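Bench tips, software side. Mostly for people running the Stekau planner on a table-top arm or a hand-held gripper. Add your own at the bottom, keep them short.

## Before you start anything

- Check which config is loaded. Not which one you think is loaded. `stekau show --active` prints the path, read the whole path. Two of us lost an afternoon to a copy in the home folder.
- Sync the clocks first, then start the recorder. Other way round and the first few seconds of every log are junk.
- Close the viewer before a timing run. It eats cycles even minimized.
- Write the gripper's open width in the config by hand after every pad change. The auto-detect rounds, and it rounds the wrong way.

## White tables

Pale tabletop is lovely for finding dark stuff and awful for depth. Smooth white surface, even light, the stereo matcher has nothing to grab. You get a plane with holes in it and the planner treats the holes as free space. Fixes, cheapest first:

1. Fit the plane once with a sheet of newspaper down, save it, take the paper off, use the saved plane.
2. Lock exposure. Auto exposure goes hunting the minute dark fingers come into view. We sit at 640 on the exposure setting in November light, you'll want something else.
3. Drop the hole-fill radius to 5. Default is far too generous.
4. If it's still bad, mask the table out completly and let the planner use the saved plane only.

Clear things, glass or plastic: don't trust depth at all. Draw a keep-out box by hand. Ugly, takes a minute, works.

## Finger mask

The one everybody skips. Mask the fingers out of the image or the segmenter will find "an object" in front of you for the rest of the day. Make the mask with the jaws open and nothing between them, then again closed, and let the tool blend the two. Leave a few pixels of slack along the pad edges. Pads wear and get ragged and the mask doesn't know that.

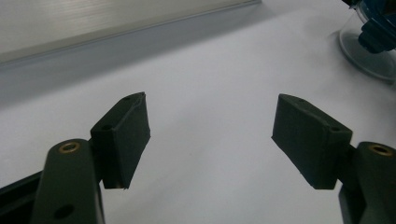

Redo it whenever someone takes the pads off, even if they swear they went back the same. Kuo-hua Lam keeps a script for it, `remask.py`, in the Drakora repo under tools. Run it with `--dry` first. It overwrites without asking and there is no undo, I have asked for one.

Also the shadow. If your light comes mainly from above, soft gray shading under a part can read as part of the part. Bump the contrast threshold a notch before you go retraining anything. Retraining was my answer for weeks and it was a dumb answer.

## Planner settings worth touching

- `approach_offset`: leave it bigger than feels right. Small offsets look slick in sim and clip things on the bench.
- `max_replans`: we cap it. Uncapped it'll think forever about a spoon.
- `seed`: fix it while debugging, un-fix it after. Put a note on the monitor if you're forgetfull like me.
- Joint speed limits: in the robot file, NOT the task file. Task file value gets ignored, no warning. Rennie reads both, which confuses people coming over from there.

Everything else, leave alone until you have a log that says otherwise.

## Logs

Name them by task then number, like `cups_591`. Dates in names sort badly once two people are recording. Keep the bad runs. Rhea Belmonte went through more than 858 old runs hunting one stutter in the closing motion, and the giveaway was in a folder marked delete.

Compress at night. Compressing while recording drops frames and the tool won't say so. Quick check for dropped frames: compare the frame index to the timestamp gap, any jump, bin the run or at least tag it.

## When it just sits there

Planner says "no path", in order:

- keep-out box left over from the last job (usualy this)
- table plane saved at the wrong height
- fingers not masked, so it thinks it's in collision at the start
- goal really is out of reach, move the thing closer

Restarting clears the first one and hides it from you. Look at the box list before you restart.

## Odds and ends

- Sim to bench: rerun the hand-eye calibration if anyone bumped the mount. Takes less time than arguing over whether they did.
- Zostbridge export flips the y axis. Still. There's a flag, `--keep-y`.
- Don't update on the morning of a demo.
- Git commit the config, mask file too.

To do: section on tuning grip force. Mine are all guesses at the moment, if you've got decent numbers for soft pads paste them in.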